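Mevholm Laundry Support
Ticket: Irkham utility room – small items left behind in machines
Status: Open, waiting on customer
Category: Washer / Dryer / Care and use

Original message

Hello all, and thank you for the help last time with the water inlet, which has behaved beautifully ever since. My new question is a humbler one. We look after the laundry for the holiday lets at Tristesthorpe, so it's mostly flannels, napkins, pillowcases and tea towels, and small whites keep being missed when a load is emptied. They then get washed again with somebody's coloureds, and I have a little stack of flannels that used to be white and are now a sort of tired grey. Since September I've put 13 of them in the rag bag. Is there anything we can set differently, or is it simply a matter of looking harder?

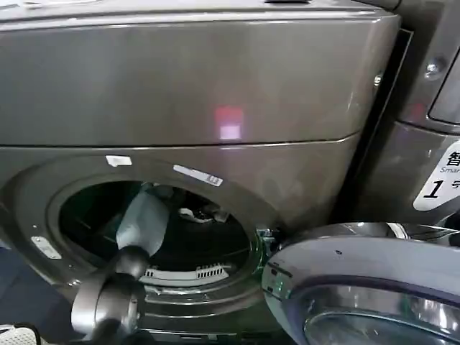
Reading time: 2 min

Reply from support

Good morning, and I'm so pleased the inlet is sorted! It's a very common complaint, this one, and dark drums don't help at all. A small white cloth can sit right at the back on the right-hand side, well into the shadow, and you'd be loading pale blues on top of it before you noticed. Could you try the following for a fortnight, please:

1. Turn the empty drum by hand one full turn before anything goes in. Cloths stuck to the top will usually drop.
2. Run your fingers round the inside of the rubber door seal, especially the bottom, where socks and hankies like to hide.
3. Put flannels and napkins in a mesh bag, no more than 15 to a bag or they won't rinse properly.

Do let me know which programme you use as well – a very fast final spin will press small things flat against the metal.

Customer update, 2.30 pm

Thank you, that's very clear. We use the Wendt mixed programme at 40 degrees with the fastest spin, so perhaps that's our trouble. I've ordered mesh bags. I ought to have said that it happens with the dryer too, only less often.
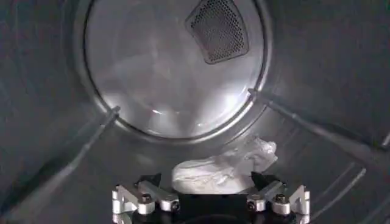 In the dryer it is nearly always one white cloth down at the bottom, and as the metal is so pale it doesn't show up the way a red sock would. I've also wondered about the holes in the vent at the back and whether fluff there makes any difference. The filter gets cleaned after every load, but I'll own up that I have never touched the grille.

Reply from support

A soft brush over the grille once a month is plenty, with the machine switched off and cool. It won't stop cloths being left behind, I'm afraid, but it does help the air through. For the dryer I'd use the same hand turn as for the washer, and then a quick sweep along the raised ribs with your palm.

As for the grey flannels, try an overnight soak in oxygen bleach before you give up on them. Leaving this open until you've had a chance with the mesh bags.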